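3.2 Why kids' films open small
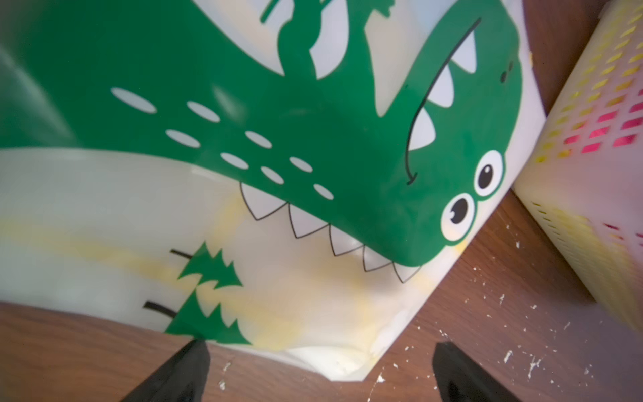 Figure 4. Green cartoon dinosaur printed on white plastic.

I spent most of November asking Mounir Helmy how Ondmont picks a premiere date, and the short version is that families decide it. His first feature opened on 22 screens and grew from there. Parents told me they go by the character — a wide-open mouth and two big round eyes, as in Figure 4, sell a ticket faster than any review. Sherif Ait Brahim disagrees, and I get to him in 3.3.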